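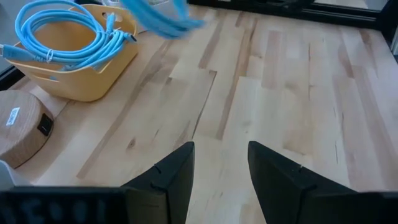 About Skillport

Skillport records examples of everyday handling work so that robots can learn from them. We are a small company with one workshop, and collecting is all we do. We don't build robots and we don't train the models that run on them. Our clients do that part with the recordings we send.

What we record

Most of our jobs are tabletop tasks: putting things in baskets and taking them out, sorting, opening, closing, stacking and wiping. In November we started on cables, and they now take up more of our week than anything else. A cable changes shape every time it is touched, so one good recording says very little by itself. A client asking for a cable task will usually need many more examples than one asking for blocks or cups.

A person guides the arm through each task from start to finish. The wrist camera records the whole way through, along with the joint positions and how far the fingers are open. We call one run an episode. Between episodes the operator moves things about on the table, following a layout card, so that the basket and whatever goes in it don't keep turning up in the same spots.

We keep the failed episodes too. If a loop slips or the fingers close on nothing, the operator carries on and tries to recover, and the episode is tagged for what went wrong. Clients can take those or leave them out.

How a job runs

A new task begins with a written description, one page at most, agreed with the client. We then record 100 trial episodes and send them over before going any further. This is the point where most changes get made. The description may be too loose, or the objects too hard to grip, or the client may find they wanted the task done in another order. After that we record the full set. A typical set is about 3,000 episodes.

Every episode is watched by a second person before it goes out. They check that the task matches the description, that the video and the arm data line up, and that the tag is right. Anything that doesn't pass is recorded again at our cost.

Our people

Skillport was started by Hemi Halliday, who spent years fitting wiring harnesses and still writes most of our cable task descriptions. There are 8 of us now. Everyone who records also reviews, and we swap over at midday. Guiding an arm is tiring on the shoulders and the eyes, and work done late in a long shift tends to get sent back.

We train new operators ourselves. A background in robotics isn't needed. Past jobs among our staff include sewing, picture framing and kitchen work. New people practise for two weeks before any of their episodes go to a client.

Kaserlow and Brulau

Kaserlow is our labelling program. It was written in-house and clients get a free viewer with each delivery. Brulau is our open set: 922 episodes of basket and cable tasks, free for teaching and research. Please read the notes that come with it, as the earliest episodes use a different set of tags.

Working with us

Send us a short note on the task, the objects and the arm you use. We will tell you if we can't do it. Food, liquids and anything with a blade are outside what we take on at present.

Page last updated February 5, 2023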